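Retar Injury Log

A dataset of injuries and return dates for retired and active soccer players

Last updated 10/10/26

Summary

The Retar Injury Log lists injuries reported in the Unen regional league and follows each one until the player was back on the field or left the game. It holds 2240 injury records for 388 players. Each record has a start date, a body part, a broad type (muscle, joint, bone, head, other) and, where known, the date of the first match played afterward.

Records come from club bulletins and match sheets. Newspaper reports were used only to fill in a missing date, and those rows carry the flag press_date = 1.

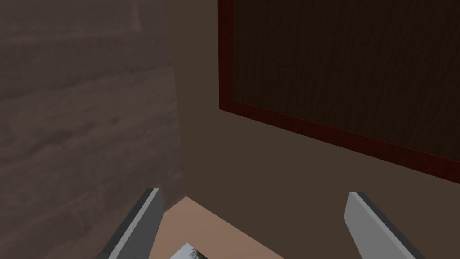

Players are identified by a number. The number stays the same when a player changes clubs, so a career can be followed across seasons. Names, birthplaces and shirt numbers were removed before release. Age is given in whole years at the time of the injury.

Files

injuries.csv: one row per injury
players.csv: one row per player, with position and first season
seasons.csv: start and end dates of each season, including the December break
clubs.csv: club codes, with merged clubs listed under both old and new codes

Dates are written year first, with dashes. An empty cell means the value is unknown. A zero in days_out means the player missed no days, so please don't treat the two as the same thing.

How days_out is counted

The count starts on the day after the injury and stops on the day of the first match in which the player took the field. Bench appearances don't stop the count. Neither do friendlies. The December break is included in the total, and days_out_adj gives the same figure with the break taken out. Use the adjusted column when comparing injuries from different parts of the season. 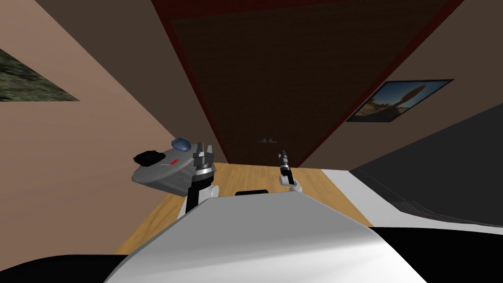 Repeat injuries get their own row. If the same body part was hurt again within 66 days of a return, the field repeat_of points to the earlier record. The limit was taken over from the older Pruller list, so that results from the two can be set side by side.

Known problems

Clubs did not report in the same way. Echevarría published a bulletin every week and has many short absences on record. Other clubs only mentioned players who missed a match, and their minor knocks are missing. A table of injuries per club will mostly show who kept good notes.

Hip and groin injuries were hard to tell apart in the older bulletins. Both are coded as hip_groin before the third season.

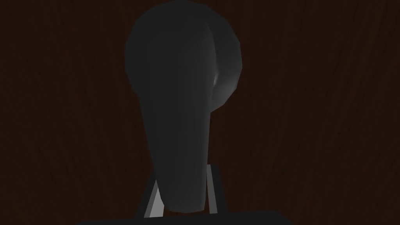 One user of the first release wrote that goalkeepers looked far too healthy, and asked whether their training injuries had been left out. They had. Two clubs kept a separate sheet for goalkeepers, and it was not part of the first import. Those rows have now been added.

Up to 4 rows per season may still be duplicates, mostly players who moved clubs while injured. They are marked check = 1.

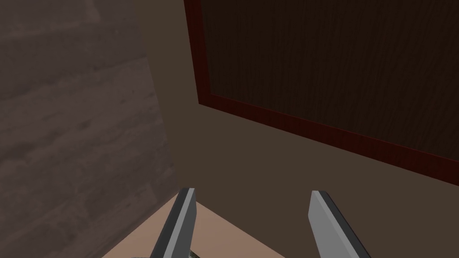
Use and license

The log is free for research and teaching. It should not be used to set betting odds or to judge the fitness of a single player. Please credit "Retar Injury Log" and give the date of the version you used.

Corrections are welcome through the issue tracker. Include the record number and the bulletin or match sheet that shows the right value.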